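5.2 Preparar la mesa cuadrada

1. Retire todo lo que haya sobre el tablero y páselo con un paño seco.
2. Extienda el mantel azul claro. Alise las arrugas desde el centro hacia fuera.
3. Coloque la bandeja roja cerca del centro, con los lados rectos respecto al borde de la mesa.
4. Ponga el vaso de plástico transparente sobre la bandeja. El vaso blanco pequeño va fuera, a la derecha.

Nota: el cuadro del ciervo se deja en el lado más alejado – nunca delante de la bandeja.

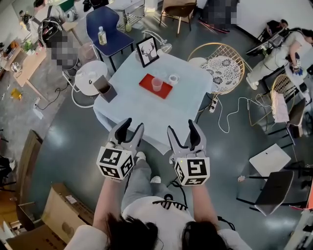

5. Reparta las sillas alrededor de la mesa y deje paso libre por el lado de servicio. Las doradas de alambre van a la derecha.
6. Deje la mesita redonda blanca a la izquierda. Sirve de apoyo mientras se recoge.

Precaución: no arrastre las sillas de alambre; levántelas con las 2 manos.

Precaución: no tire del mantel para mover la bandeja.

Para cambiar el mantel, consulte el apartado 9. Las piezas de repuesto se piden a Prerico con la referencia 79.

Revisado por Brahim Ashour, 14 ene 2018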